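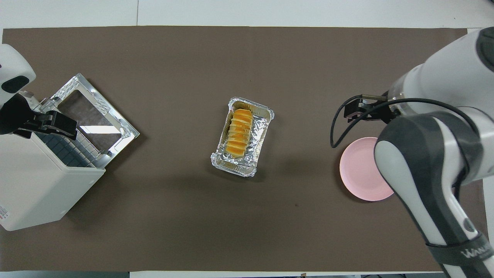

How a Countertop Oven Cooks Your Food

A countertop oven is a small oven that sits on a table or a kitchen counter. It does most of the same jobs as a big oven. It can toast bread, warm up leftovers, and bake a small batch of cookies. It takes less time to get hot because there is less space inside to heat.

What is inside?

If you look inside a countertop oven when the door is open, you will usually see a rack made of metal wires. The wires cross each other and leave square gaps between them. Food or a pan sits on top of the rack, and hot air moves through the gaps. If the rack were a solid sheet of metal, the bottom of your food would get much less of that hot air.

Most small ovens also have metal rods or tubes near the top and bottom. These are called heating elements. When electricity runs through them, they get very hot, and some of them glow orange. The heat travels to the food in two ways. Part of it shines straight from the element, the way you feel heat from a campfire on your face. The rest warms up the air, and the air warms up the food.

Why is there a window in the door?

Every time you open an oven door, hot air gets out and cooler air gets in. Then the oven has to heat up again. A glass window lets you check on your food with the door shut. The glass in an oven door is made to handle heat, but it still gets hot enough to burn your fingers. So does any metal around it.

What is a foil tray?

A foil tray is a pan made of thin aluminum. Aluminum is a metal that lets heat pass through it quickly, so a thin tray warms up fast in the oven. It also cools off fast once it comes out.

The foil is thin enough to bend with your hands. To make the tray stronger, the factory folds and pinches the metal around the rim. This is called crimping. Even with a crimped rim, a full tray can sag in the middle, so a grown-up should hold it with both hands or slide a baking sheet under it.

Where does the plate go?

The plate stays outside the oven until the food is done. Many colorful plates are made of plastic, and plastic can melt or warp in the heat. Some pottery plates can go in an oven and some can crack. If you are not sure, leave the plate on the table.

Try it: Cheese Toast Squares

You will need a grown-up, 2 slices of bread, some grated cheese, a foil tray, and a plate.

1. Put the oven on a flat, clear counter. Keep paper and towels away from it.
2. Cut each slice of bread into four squares and lay them in the tray.
3. Sprinkle cheese on every square.
4. Ask the grown-up to heat the oven to 350 degrees and put the tray on the rack.
5. Watch through the window. The cheese should melt in about 5 minutes.
6. Have the grown-up take the tray out with oven mitts and turn the oven off.
7. Let the squares cool a little, then move them to your plate.

Words to know

Element - the part of an oven that makes heat.
Crimp - to fold or pinch an edge into small ridges.
Warp - to bend out of shape.

Written by Yiran Guo for the Skundley Kitchen Pages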